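**Plateau de table**

Le plateau est l'élément horizontal d'une table, d'un bureau ou d'un établi, porté par un piètement et destiné à recevoir des charges. On le distingue du plan de travail, qui repose sur des caissons et se fixe généralement à une paroi. Le terme désigne à la fois la pièce structurelle et, par extension, la face visible, y compris lorsque celle-ci est formée d'un revêtement rapporté.

## Terminologie

La face supérieure est dite *parement*, la face inférieure *contre-parement*. Le *chant* est la surface étroite qui ferme l'épaisseur. On appelle *alaise* une bande de bois massif rapportée sur le chant d'un panneau, et *emboîture* une traverse assemblée en bout pour maintenir plan un plateau constitué de planches. La *ceinture*, cadre de traverses placé sous le plateau, appartient au piètement.

## Construction

### Bois massif

Le plateau massif est obtenu par collage de lames sur chant. Les variations d'humidité ambiante provoquent un retrait ou un gonflement, principalement dans le sens transversal aux fibres. Les fixations doivent donc autoriser un déplacement : taquets coulissants, vis logées dans des trous oblongs ou clés en queue d'aronde. Un plateau vissé rigidement sur sa ceinture peut se fendre ou se voiler.

L'alternance du sens des cernes d'une lame à l'autre limite le tuilage d'ensemble, au prix d'une surface légèrement ondulée en cas de séchage important. Certains ateliers préfèrent conserver le même côté en parement et confier le maintien de la planéité à des barres à queue placées en contre-parement.

### Panneaux dérivés

Les panneaux de particules, de fibres ou contreplaqués présentent une meilleure stabilité dimensionnelle. Leur emploi suppose un équilibrage : toute couche collée sur le parement doit avoir un équivalent de rigidité comparable en contre-parement, faute de quoi le panneau se courbe. Les chants sont protégés par une alaise, un placage ou une bande thermocollée, car la pénétration d'eau s'y produit plus facilement que par les faces. 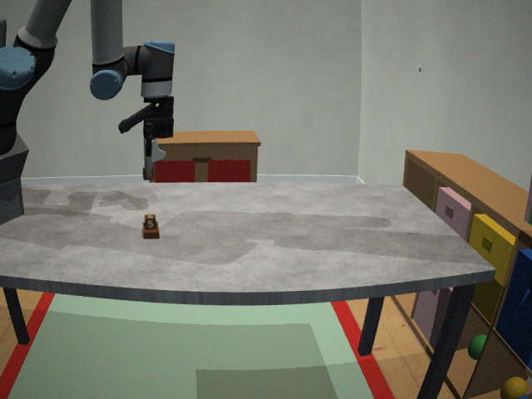
La résistance à la flexion dépend surtout de l'épaisseur. Pour une charge et une portée données, la flèche d'un panneau homogène varie selon l'inverse du cube de l'épaisseur. Doubler celle-ci divise donc la flèche par huit, à module d'élasticité constant. Les plateaux à âme alvéolaire exploitent cette relation en écartant deux peaux minces au moyen d'un matériau léger, mais ils supportent mal les charges ponctuelles et exigent des renforts aux points de fixation.

### Pierre et matériaux minéraux

Les plateaux en marbre, en granit ou en pierre reconstituée travaillent mal en traction. Ils sont posés sur un support continu ou sur des appuis rapprochés, avec interposition de plots souples. Les découpes intérieures à angle vif sont évitées, les fissures prenant naissance dans ces angles.

## Revêtements rapportés

Un revêtement peut être collé sur toute sa surface, fixé en périphérie ou simplement posé. Dans ce dernier cas, il reste amovible et le support conserve sa finition d'origine. Les matériaux usuels sont le linoléum, le cuir, le feutre, les nappes enduites, les stratifiés et les dalles minérales minces. 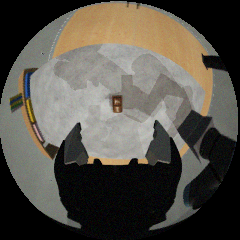 *Surface grise marbrée posée sur une table en bois ; image de synthèse, vue presque à la verticale.*

La pose libre demande un contact régulier. Une dalle rigide reposant sur un plateau voilé ne porte qu'en quelques points et peut basculer sous une charge excentrée. Une feuille souple épouse mieux les défauts du support, mais les laisse parfois apparaître en surface par transparence mécanique. L'usage prolongé d'un revêtement opaque sur du bois clair produit en outre une différence de teinte, la partie couverte étant soustraite à la lumière.

### Décors marbrés et mouchetés

Les décors imitant la pierre sont obtenus par impression, par mélange de granulats dans un liant ou par application manuelle de couches colorées. La méthode dite de Murska, décrite par l'ébéniste Malte Kasten dans son manuel d'atelier de Brokstead, superpose 4 glacis gris de valeurs voisines, chacun poncé avant l'application du suivant. Les limites entre passes restent perceptibles sous un éclairage rasant.

Pour les décors imprimés, la longueur de répétition du motif conditionne l'aspect des grandes surfaces. Le modèle Skivamora de la maison Lenz, fourni en lés de 938 mm de large, se répète tous les 500 mm dans le sens de la longueur. Un décalage entre lés adjacents atténue l'alignement des taches.
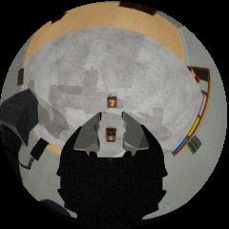
*Revêtement gris clair à taches nuageuses et petits points sombres ; au-delà du bord opposé, bande de bois brun orangé. Image de synthèse.*

## Entretien et altérations

Le nettoyage courant se fait au chiffon légèrement humide, suivi d'un essuyage. Les acides, même dilués, attaquent les pierres calcaires et y laissent des zones mates. Les solvants ramollissent certaines finitions et peuvent altérer la colle des chants. Sur un bois huilé, une tache localisée se traite par ponçage dans le fil puis nouvelle application d'huile.

Les décors mouchetés masquent les salissures légères, ce qui complique l'inspection visuelle. Les rayures y sont recherchées en lumière rasante, après dépose des objets et dépoussiérage.

## Voir aussi

- Établi
- Marqueterie
- Piètement
- Placage
- Stratifié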